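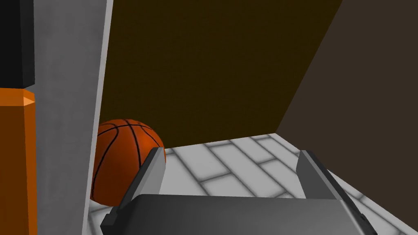 Work and Jobs > Cleaning and Housekeeping > Moved from rooms to robot checking, anyone else?

linen_cupboard
Posted Sunday

I've been in housekeeping at Vastham for a long time, mostly the Llewellyn building, which is 234 serviced flats. In spring they asked for people to go over to what they call task review. It means sitting at a desk and watching simulated robot runs in made-up flats: go to the drawer, open it, fetch the thing off the floor, put it on the side. You mark each run as pass, fail or unclear and write a line on what went wrong. The software is called Daletti.

I've done 14 weeks of it now. The pay is the same as before but we lost the early start allowance, as the desk shift begins at nine. My knees are better. My eyes are worse.

What I'd like to know is whether anyone has gone from this kind of thing to a proper grade. At the moment my contract still says room attendant, and when I asked about it I was told the job is under evaluation. Has anyone had that sorted out, and how long did it take?

tea_trolley
Replied

We had the same at Grelach when the laundry line went in. "Under evaluation" lasted until the people who'd asked had given up asking. Get the duties written down now, with dates. Don't rely on your supervisor's memory of it.

Are they still filling the room jobs when people leave?

linen_cupboard
Replied

Two went at Easter and weren't replaced. The official line is that there are no robots in the flats yet so it can't be to do with that. The girls still on the floors have an extra flat each on most days.

nightporter_b
Replied

I'll be the awkward one. You're getting the same money to sit down. I've pushed cages up and down a service corridor since I left school and I'd bite their hand off. Losing the early allowance is fair enough if you're not doing earlies.

I don't see that it's a higher grade either. Watching something and ticking a box is what I do on the security monitors and I don't get extra for it.

linen_cupboard
Replied

It isn't ticking a box though. The software already gives its own score and our job is to say where the score is wrong. The last batch I had was 851 runs and I disagreed with the machine on 66 of them. Most of those were drawers and doors. It will count a drawer as opened when the thing has dragged it out a finger's width, and no guest would call that open. Or it leaves a door hanging where the next person walks into it. You only know to mark that down if you've worked in a kitchen that size with the cupboards open.

They took us on for this work on the strength of knowing how rooms are done. It says so in the notice they put up. Then when you ask about the grade it's unskilled.

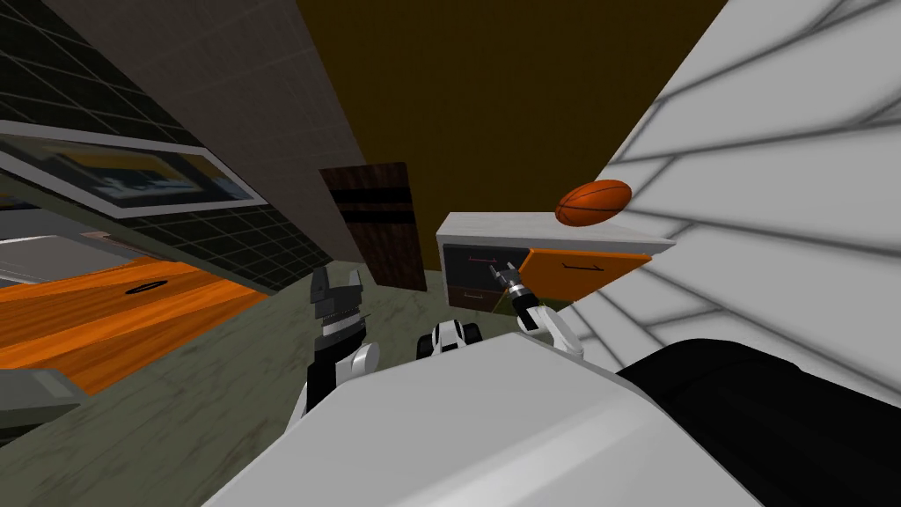
mop_and_bucket
Replied

That notice is your best bit of evidence, so keep a copy at home. We had a regrading at our place and it came down to whether the employer had asked for existing knowledge in writing. They had, and it went through. It was backdated to the date of the request and no further, so put the request in this week even if it's only an email.

I'd also ask who owns your comments. If they're using what you write to change how the robot behaves, that's a different job from checking.

nightporter_b
Replied

All right, fair point on the notice. I still think the ones left on the floors have the bigger grievance. An extra flat a day is real work. If there's going to be a fight I'd have it over that first.

linen_cupboard
Replied

I don't disagree. It's a sore point between us, to be truthful. We used to have our break together and now reviewers go at a different time, and there's a bit of feeling that we're the ones training up the replacement. One of them asked me straight out how I sleep. I said if I turned it down they'd get an agency in to do it and the robot would arrive on the same day regardless.

I don't know if that's a good answer or only the one I had ready.

dusty_skirting
Replied

I'm on the same review team but I'm going to keep quiet about which desk. I came from maintenance, so I get mostly handles and hinges. I'll say the work is more tiring than it looks. Handles come up over and over, and you have to decide whether the hand is lined up or is going to catch the side. After lunch they all start to look alike, and I'd bet my marking is worse by three o'clock. I've asked for a ten minute break every hour and been told to put it in the suggestions box. 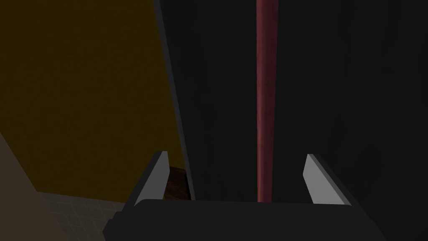 Simulator view: open gripper with the long red rod between its fingers.

On those I write "lined up, not yet gripped" and leave it there. The guidance says don't guess what it's going to do next. Some of the team do guess — you can tell from the comments — and then two of us give different answers on the same run and it goes to a third person. That third person gets no extra either.

tea_trolley
Replied

Screen breaks shouldn't be going in a suggestions box. If you're at a screen all day your employer has to plan breaks or changes of activity into the work, and they should be offering you an eye test if you ask for one. Linen_cupboard, that covers you as well.

linen_cupboard
Replied

Didn't know about the eye test. I paid for my own in June.

mop_and_bucket
Replied

Ask for it back. The worst they can say is no, and it shows them you've been reading up.

On the grade, I'd go in as a group if you can. Reviewers and floor staff together, one letter, two items: the title and the extra flats. They'll find it much easier to deal with you separately.

nightporter_b
Replied

Seconded. And get the porters on it. We've been told the trolleys are next.

linen_cupboard
Replied

Thanks all. I've spoken to two of the girls from the third floor and they'll come to a meeting if it's not in our break. Dusty, if you're who I think you are, I'm at the desk by the radiator, come and say hello. I've sent the email about the grade and kept a copy. Will post when I hear back.

dusty_skirting
Replied

I am who you think I am. Put me down for the letter.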